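Section 3: Setting up the PC bench

Welcome to the best bench in the club! By the end of this section your team will have a computer tower laid out on the rail table, both arms homed, and a first slow approach saved under your team name. Allow a whole session for it, and read each step to the end before you touch anything.

You will need the Fuseo control sheet (one per team), a hex key set, an earthing strap and the practice tower from the shelf marked Henness. Work with a partner. One of you drives, the other keeps a hand by the stop button.

3.1 Preparing the tower

1. Check that the mains lead has been taken out of the power supply and hung on the hook by the door.
2. Put on the earthing strap and clip it to bare metal.
3. Take off the side panel and store it under the bench with its screws in the tin.
4. Lay the tower on its side with the open face upwards.
5. Slide it about until it sits squarely on the rails and doesn't rock.

CAUTION: Never open the power supply itself, even with the lead out. It can hold a charge.

Look for the blue plastic before you go on. There is a blue latch on the optical drive cage and there are blue handles at the hard drive cage, and they make brilliant landmarks when you are learning to steer – far easier to find than anything on the green motherboard.

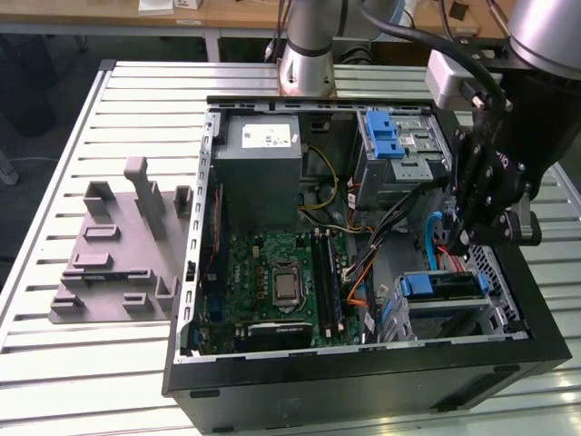
Droturska, May 25, 2021

The printed fixture plate goes on the table to the left of the tower. Leave a clear gap between the two so that you can lift either one without knocking the other.

3.2 Homing the arms

1. Clear hands, sleeves and tools from the table.
2. Driver: call out "homing" and wait for your partner to answer.
3. Press HOME on the control sheet page and let both arms finish moving.
4. Write the home reading in your log. On our bench it should be 418. If yours differs by more than 2, home again.

Note: If you get three bad readings in a row, stop there and fetch Mamta Sisodia. She loves a homing fault and will show you how to trace it.

3.3 Your first approach

1. Set the speed to 8. Please leave it there for the whole of your first session, however well things are going!
2. Bring the gripper over the drive cages, staying well above the metal.
3. Lower it in small steps, saying each one aloud.
4. Stop while there is still a clear space between the fingers and the case.
5. Save the position with your team name, then raise the arm and go home.

CAUTION: Watch the cables inside the case, especially the blue SATA cable. The fingers can hook a loop and pull the connector sideways. If a cable moves, press stop first and talk afterwards.

Repeat the approach until each partner has driven it 3 times. Most teams find the second driver does better, having watched from the side – so swap early and swap often.

Teams entering the Ahuja Cup in March should carry on to Section 4, where you get to close the gripper and lift your first part. Everyone else, return the strap and control sheet to the drawer and sign the log.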